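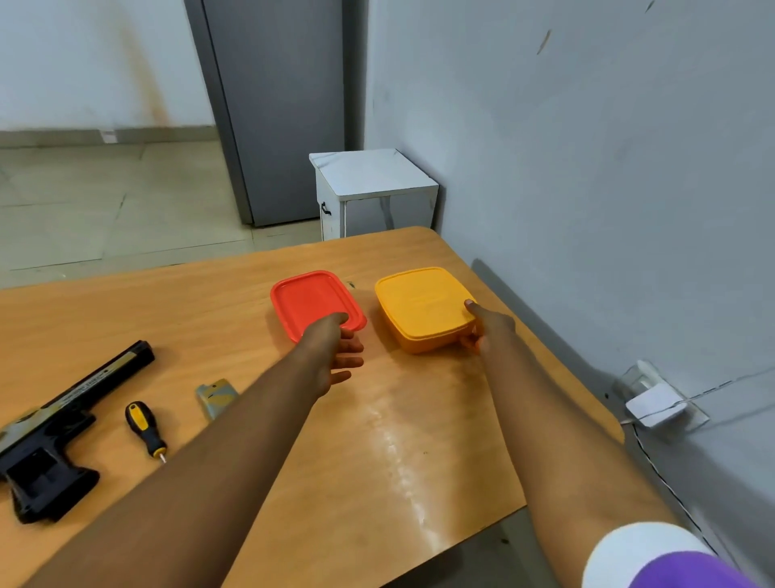 1/ Junk drawer day!! I've been putting this off since October and today I finally dumped the whole thing out. Two plastic food containers are getting a second life: red-orange and yellow-orange, both with their own lids (a miracle in this house).

2/ The plan is super simple. The flat red one gets small stuff - fuses, picture hooks, spare keys, the little bags of screws that come with every bookshelf. The yellow one is deeper, so it gets tape, glue, string and the batteries once I've tested them.

3/ Tools don't go in either box. I tried that last year and you end up digging for a screwdriver under a pile of rubber bands. My yellow and black one is going on a hook inside the closet door, where I can grab it without even looking. I use it for everything!

4/ Drawer census, for those who asked: 34 picture hooks. THIRTY-FOUR. I have 7 pictures on my walls. Also 24 batteries, and my tester says most of them still have life in them, so I'm set for flashlights this winter.

5/ Shoutout to Lanying Mao, who told me to wash old food containers with baking soda and leave them open overnight before using them for anything else. Mine used to hold leftover curry and now they smell like nothing at all. So happy with that.

6/ Somebody asked about labels. Masking tape and a marker! Put it on the short side if your boxes will sit in a drawer, and on the lid if they'll be stacked. I wrote "SMALL BITS" on the first one and "STICKY + POWER" on the second, and my family already has opinions.

7/ Things I threw out with zero regret: dried-up glue, a manual for a Trunix fan we gave away, keys to a bike lock I lost in college. Things I kept for no good reason: a Rarden bottle opener shaped like a fish. I love him.

8/ Whole job took 2 hours, and a good chunk of that was me reading old receipts. If you've got a drawer like this, grab whatever containers you already own and start there - you can always swap them later.

9/ Next up is the shelf over the washer. There's a Grivov paint can up there I'm a little scared to open. Will report back!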